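The bowl, the plate and the tray

June 10, 2020 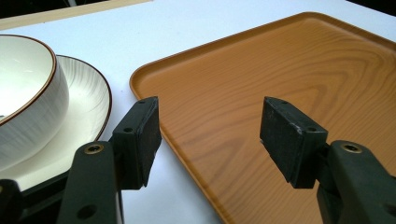 My sister's view, given over the phone before I had even finished my sentence, is that a person who eats her lunch alone at her own table has no business dirtying a bowl and a plate and a tray when the bowl would do. She eats hers over the sink, standing up, and says it tastes exactly the same. She may be right about the taste. I have been thinking about it ever since, mostly while washing up, and I find I am not ready to give up any of the three.

Let me start with the bowl, as it came first. It is white, or near enough, with faint gray streaks on the outside as if somebody had gone round it with an almost dry brush, and a thin reddish-brown line along the rim. I bought it in November, on a wet weekend in Dustport, at a little secondhand shop two streets up from the ferry landing (the one with the bell that rings a good five seconds after you have opened the door). I had gone in to get out of the rain. I was looking for an umbrella, if you want the whole truth, and they had a whole barrel of umbrellas and I did not so much as pick one up.

The plate was sitting under it on the shelf. I don't know whether the two were made to go together, but that brown line goes around the edge of the plate as well, and the same gray streaks fan out across the rim, so I took them for relatives. The woman at the counter wrapped them separately in newspaper and charged me 4 dollars for the pair. I carried them home on the bus in my lap with my scarf wound around them and my hair dripping down my neck, as pleased as I have ever been with anything.

Now, I already had bowls. I had a whole stack of the wide, shallow ones from Merkum that everybody seemed to buy the same year I did, and they are perfectly fine bowls, they stack well and they go in the microwave. But soup goes cold in them before you've found your spoon. This one is deep. You can fill it properly and still carry it across the room without watching your feet, and if you are the sort of person who reads at lunch and forgets to eat (I am), there is still some heat at the bottom when you come back to yourself.

As for the plate, I will defend it to my sister until one of us gives in. Where does she put her bread? In her hand, I suppose. Mine goes on that wide rim, next to the spoon, and the drips that come down the side of the bowl stay where they can be wiped up with the crust. I also like the small sound the bowl makes when it is set down on it. That isn't a reason, I know, but I hear it every day and it means lunch.

The tray is a different story, and a longer one, so get yourself some coffee.

For years I had no tray at all. I had placemats, then I had one placemat, and then I had a tea towel folded in half. The table is white, and I love it, and it shows absolutely everything. A ring of tea, a smear of tomato, the tiniest splash of beet juice (never again). I was wiping it down morning, noon and night. Then this spring, with everyone at home so much and the table doing duty as desk, sewing table and post office, I found I was clearing the whole thing off for each meal and putting it all back afterward, and by the second month of that I was cross before I'd even sat down.

So I ordered a tray from a place called Patrício, which sells mostly kitchen things and sends them wrapped in far too much brown paper. It took 21 days to come. I had honestly forgotten about it by then and thought somebody had sent me a picture frame. It has a wood grain pattern in a warm orangey tan, with darker lines that curve around one inside the other like the ripples when you drop a pebble in a pond, and a nice rounded lip that my fingers find without my looking. It has a bit of a shine to it. When the light comes in it glows a little along the edge, and I have caught myself turning it this way and that on the table when I should have been paying bills.

What it has done for lunch is hard to explain to someone who eats over a sink. I push the papers to the far end, down goes the tray, and that much of the table is for eating and the rest can stay as it is. Everything gets carried over from the counter in one trip - bowl, plate, bread, glass, the pepper I always used to get up for. When I'm done it all goes back the same way, crumbs included. Some days I lift the bowl and plate off and set them straight on the table and just use the tray for the fruit and the mail, and that works too. I don't have rules about it.

I do wash it by hand. A soft cloth, a drop of soap, dried right away and stood up behind the bread box. The bowl and plate get the same treatment, on account of that painted line, which I would hate to see fade. It adds maybe three minutes to the day. My sister says three minutes a day is 90 minutes a month, and I told her I'd be glad to know what she was doing with hers.

A few of you asked after my last post what I've been putting in the bowl. This week it has been the same white bean soup I always make when I can't think: an onion cooked very slowly in more oil than seems decent, two cans of beans with their liquid, a heel of Parmesan, a bay leaf, and a big handful of whatever greens need using. Half of it gets mashed against the side of the pot. Lemon at the end, and plenty of that pepper. On warm days I've had rice with cucumbers and a fried egg, and once, I'll admit it, cereal at two in the afternoon. It looked very nice in there.

I have been keeping half an eye out for a second bowl with the same line, in case of company or accidents. The flea market in Zanport used to be good for that sort of thing, and when it opens again I mean to take the early train and go through every box of crockery they have. If you happen to see one anywhere in the meantime, deep, with the gray streaks and the brown rim, please write and tell me where. I'll pay the postage, and I'll send you the soup recipe with the proper amounts.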